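Print this page | E-mail this page

Section 5: Warming a drink in the microwave

By now you will have found a home for your microwave, let it stand for a while after unpacking and given the inside a wipe with a soft damp cloth. What follows takes you gently through the job most of us ask of a microwave more than any other, the rescuing of a cup of tea or coffee that got forgotten. It may seem a lot of writing for such a small thing, but we have had a good many letters over the years from people who were never quite sure whether they were doing it properly, and we would sooner say too much than too little.

The steps apply to the Bikia countertop models with two dials. If yours has buttons, please turn to Section 11 instead, where the same jobs are set out for the push-button panel.

Before you start

1. Check that the microwave is standing level and steady. A small round table will do very nicely, provided that all four feet are well inside the edge and the top doesn't rock when you lean on it.

2. Make sure the door can open all the way. It is hinged on the left and swings out a fair distance, so try it once, slowly, with nothing inside. Chairs are the usual culprits, and so are plants.

3. Look to see where the power cord goes. It should lie flat and reach the socket without being pulled tight, and it should never be trapped under one of the feet.

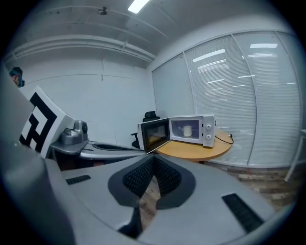

Fig. 9. Door open to the left, dials on the right, cup inside.

CAUTION: Do not let a cord or plug dangle where a passing knee, child or dog might catch it. If the cord will not reach comfortably, move the table nearer to the socket. Please don't use an extension lead.

Choosing a cup

4. Use a plain cup that is marked as suitable for microwaves, and do turn it over and look, even if you have had it for years. Anything with a gold or silver rim should stay in the cupboard - it will spark, and it will frighten you half to death. The Dosudel cups supplied with the larger set are all suitable. The lids that come with them are not, so take the lid off first and put it somewhere you will find it again.

5. Fill the cup no more than three-quarters full. Drinks can rise up rather suddenly as they warm, particularly milk.

Putting the cup in

6. Open the door fully before you pick up the cup. This sounds fussy, but trying to nudge a half-open door with your elbow while carrying a full drink is how most spills come about.

7. Set the cup down gently inside, keeping it clear of the walls. If it has a handle, turn the handle towards you.

8. Close the door until you hear it click. The oven will not start without the click, and no amount of turning the dials will persuade it.

Warming

9. Set the power dial to medium and the timer dial to one minute. For a drink that has gone stone cold you may need up to two minutes altogether, but please do it in two goes and stir in between.

10. When the bell rings, leave the cup where it is for half a minute. The heat carries on spreading through the drink during this time, and a sip taken too early can be a good deal hotter than you were expecting.

Taking the cup out

11. Open the door right back as before and take hold of the cup low down, around its sides, where you have the firmest grip.

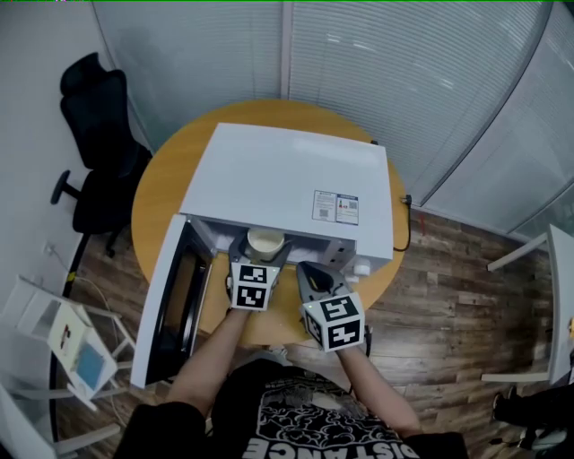

Keep your other hand free and close by, ready to steady things if need be, and draw the cup straight out towards you before lifting it. Lifting too soon is apt to knock the rim against the top of the opening, and then you have a warm puddle to deal with. If the sides feel too hot to hold, use a dry oven glove or a folded tea towel. A damp one lets the heat through surprisingly quickly.

12. Put the cup down on a mat, stir it, and test it with a small sip. Then close the microwave door, so that the light inside goes off and the crumbs stay out.

NOTE: Should you have a spill, switch off at the wall and mop up straight away with kitchen paper. Milk is a misery to shift once it has dried on. Section 7 has a good method for stubborn marks, using a bowl of water and a slice of lemon.

CAUTION: Never run the microwave empty, and don't rest anything on top of it while it is working - newspapers and bread bags seem to find their way up there in every house we know, ours included.

If the oven does not start, check the plug, then the click of the door, then the timer dial, in that order. If it is still sulking after that, leave it unplugged and take it to the Zeng repair counter in Dornutthorpe, where they keep spare dials and

Continued in Section 6: Reheating soups and stews

Contact us | Copyright Bikia Home, Dornutthorpe | Back to top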